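Breltcombe workshop resets its sorting table

The sorting table at the Breltcombe workshop has a new layout as of April. Small colorful pieces and round plates now share one plain brown tabletop, with the surface kept clear of trays and paper.
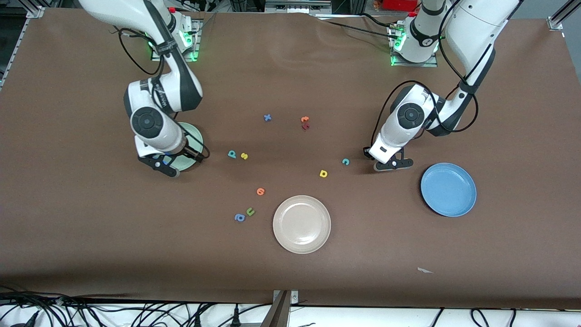
Plates and pieces on the brown tabletop, Breltcombe.

Soledad Palma set the layout - it replaces a bench used for 14 months. Sorting sessions run 30 minutes, starting at 3 p.m.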